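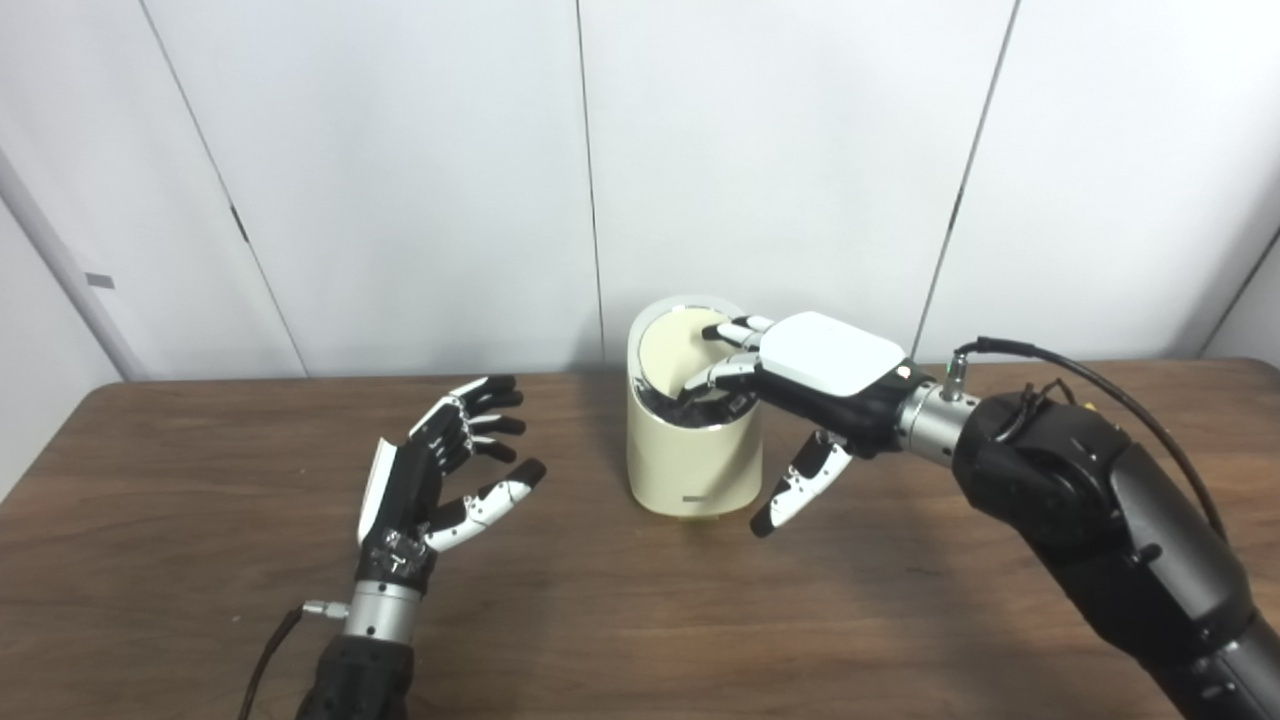 In Praise of the Boring Half Hour

My favorite part of the day at the Clekura bench comes before any program runs. The arms are powered, the hands are on their wrists, and one of us walks around the cell with a flashlight and a rag. It takes half an hour, and I would happily defend every minute of it!

I've heard the opposite view plenty of times, mostly from people who write the control code. Their argument is that the software should catch a bad finger joint by itself. I love good diagnostics, and ours have improved a lot. But a cable that is starting to rub won't show up in a log until it has rubbed through, and you can find it with your thumb in two seconds.

Cables are where I'd tell any new crew to start. Ours run outside the arm near the wrist, and the slack has to suit the worst pose you'll ask for. Too tight and the connector takes the pull. Too loose and the loop catches on whatever is on the table. Last April we re-dressed the line on the right arm three times before we liked it, swinging the wrist slowly to both ends of its travel after each try. That was a great afternoon, even if we had nothing to show visitors.

Then there are the wrist screws. We check them in the same order every time and write the result on paper (yes, paper, the Wornotero cell next door teases us for it). The notebook has 106 pages filled, and reading back through it is how we spotted that one screw kept creeping while its neighbors stayed put. What a satisfying thing to find!

After that come the slow moves. We run an open-and-close routine, 256 cycles on each hand, then a reach into a container with the thumb left outside the rim. I like that last one because it asks a lot of the fingers at once – curl, clearance, and light contact – and a hand that's slightly out of zero will bump the edge.

Could some of this be automated? Sure, and I hope it will be. The cycle test nearly is. But I'd keep the walk-around, with a person doing it who knows how that arm sounded yesterday. Give the job to your newest people too, and let them take the covers off. They'll be better programmers for it.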